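The letter from my great-aunt's solicitor said I'd inherited a flat in Workadham, third floor, number 14, and would I please collect the keys by the end of December. I had met her twice. Both times she gave me a mint and asked if I could swim.

So up I went on the 651 bus, which takes the long way through Boltholm (everything takes the long way through Boltholm) and drops you outside a shut bakery. The keys were in an envelope with a note in her handwriting. It said: do the bathroom first, dear, then you can sit down.
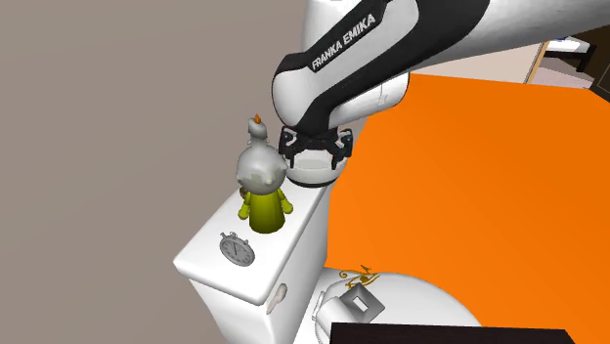
The white toilet, seen from above.

I did the bathroom first. I'm obedient when I'm nervous. I scrubbed for almost 16 minutes, singing whatever came into my head, and then I sat on the edge of the bath and had a little cry, which surprised me — I really had only met her twice!

After that I went looking for the kettle and found the swimming medals instead. They were in a biscuit tin, nine of them, wrapped in pages from an Eyvindsson seed catalogue. All for the same race, all second place, and every one polished.
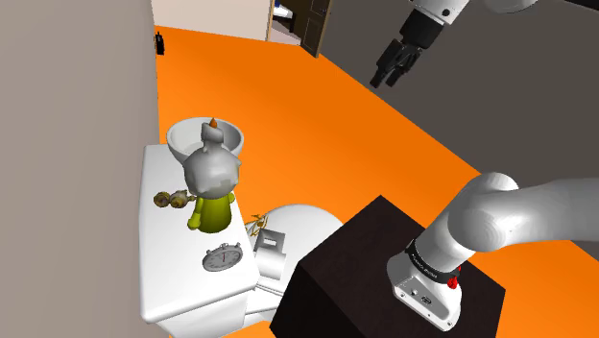 I put the tin on my knee and tried to work out who kept beating her. There was one newspaper cutting at the bottom, folded very small, and it showed two girls in rubber caps, both laughing, the taller one holding the cup. The taller one had my chin. She had my gran's name under her, too, and my gran always told us she couldn't stand the water.

I rang Mum.

"Did Gran ever swim?" I said.

"Who's been talking?" said Mum.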